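Filbridge zone defense, second half of the season

gferri_stats
Posted 13 December 2018
I charted every Filbridge possession from the last two games. Against Birer they allowed 69 points in man-to-man. Against Sterkeck they switched to a 2-3 zone after the first quarter and allowed 70. Same pace, one point of difference. The zone is not the problem people say it is.

baseline_nine
Two games is a small sample. Sterkeck also shot badly from the corners, and those were open looks. A normal shooting night puts that total well above 70.

gferri_stats
Agreed on the corners. My count has the weak-side forward late on most of them. Galli covers that ground when she starts on the left, so I would move her there and leave the rest alone.

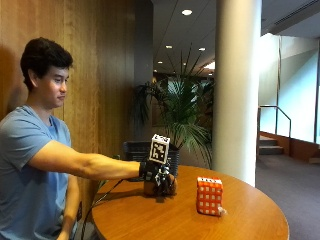

The other item is rebounding. In the zone, no one has a fixed box-out assignment, and the second-chance points come from that.

oldgym44
Giorgia Galli on the left takes her away from the outlet pass. Martinelli tried the same thing in April and lost the fast break completely.

baseline_nine
Martinelli had no second ball handler — Filbridge has two.

oldgym44
One and a half. I would go back to man and accept the fouls.

gferri_stats
Will chart the next one both ways and post the sheet.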